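Teaching by demonstration (robotics)

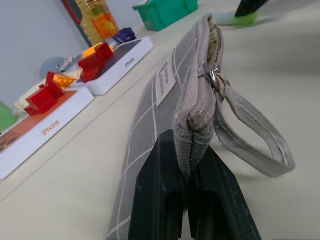 By the Ekovance editors

Teaching by demonstration is a way to give a robot a task without writing each movement as code. A person guides the arm by hand, or moves it from a distance with a remote control, and the robot records the positions. Soft things, such as a zipped fabric pouch, are harder to teach than boxes, for the cloth folds between the fingers. At Praston, learners record 78 to 100 demonstrations of one task. See also: Ikthorpe method.

Last updated: December
Print this page | E-mail this page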